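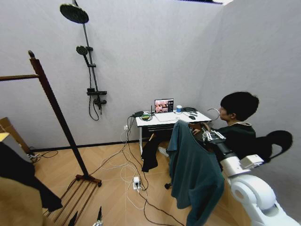
The Case for the Unstaged Room

Filed under: Opinion, data collection
8/4/23

Most arguments about learning systems for manipulation are arguments about models. I think the more useful argument is about rooms. A policy that has to take a coat off a rack will be limited by the places in which it was shown how, and the usual choice of place is a bad one.

The usual choice is a bay. The walls are one color, the light is even, the rack is bolted to a mark on the floor, and the garments come from a single bulk order. At Prinlow, where I spent two years on the collection side, we had 9 of these bays. They were easy to schedule and easy to reset. An operator could finish 40 episodes in a shift and hand over a set with almost no rejects. The reject rate was the number we reported upward, and it looked excellent.

The trouble shows when the policy leaves the bay. We took a garment policy trained on 400 clean episodes and ran it in a furnished room at the Notthorpe site. It reached for the hem correctly when the garment hung alone. When another garment hung against it, the gripper closed on both, or stopped short and hovered. Nothing in the training set had ever shown two fabrics touching. The model had learned the task we gave it, and the task we gave it was smaller than the one we wanted.

The Trirkine set was collected the other way, and I have come to think it is the better pattern. The room has a desk, a power strip in the middle of the floor, and a shower fixture on the same wall the rack stands near. People sit and work in it. Cables are where cables end up. An operator there gets fewer usable episodes per shift, and every one of them costs more to review. Per episode, the set is worse by every measure we used at Prinlow. Per hour of robot time saved later, I would take it.

The first objection is that clutter is noise, and that a small data set cannot afford noise. I accept the second half. If you have 40 episodes in total, spend them on a narrow version of the task and say so in the notes. Past that point, the word "noise" is being used too loosely. A hose on the wall behind the clothes has no bearing on where to close the fingers. A policy that has never seen one may still treat it as a fold of fabric, and the only way to teach it otherwise is to have the hose present in episodes where the correct action ignores it. That is signal about what does not matter.
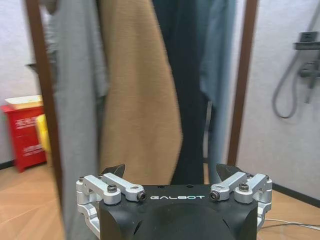
The same holds for color and nap. Dark smooth cloth gives a wrist camera very little to work with. Fuzzy cloth gives it plenty, but the edge is hard to place. Light gray cloth near a white wall can lose its outline in strong light. If each of these is collected alone, the policy learns separate habits and picks among them badly when they hang side by side. They should be collected side by side, in changing order, with the target named in the episode label.

The second objection is cost, and it is the serious one. Resetting a lived-in room is slow. Two operators will reset it two different ways. My answer is to stop trying to reset it fully. Fix three things: the target garment, the start pose of the arm, and the success rule. Let the rest drift over the day and record it with a single still before each block. The drift is free variation. In a bay you would pay for it later with a randomization script, and the script would only vary what somebody remembered to list.

There is a third objection that I hear less often and respect more. Failures in a real room are hard to read. If the arm misses in a bay, the cause is one of a few things. If it misses in a room with a chair, a desk, and a second person moving about, you can spend a morning on one clip. The Kinyua review format helps here. It asks the operator for one line at the moment of failure, before the next episode starts, and it allows "don't know" as an entry. Reviewers who come to the clip a week later do much worse without that line than with it.

I would also keep the failures. Bay collection tends to throw them out to protect the reject rate. A missed grasp followed by a correction is among the most useful things an operator can produce, provided the correction is in the same episode and the label marks where it begins. Many of the clips we discarded at Prinlow were of this kind. I have asked whether they still exist and have been told the drives were reused in August.

None of this calls for closing the bays. They are good for checking a new gripper, for training new operators, and for finding calibration faults. They should be labeled as that in the budget. What I object to is a data set collected wholly in a bay and then described, in the release notes, as covering a household task. A reader of those notes should be able to find out how many rooms were used, whether anyone was in them, and what was on the floor.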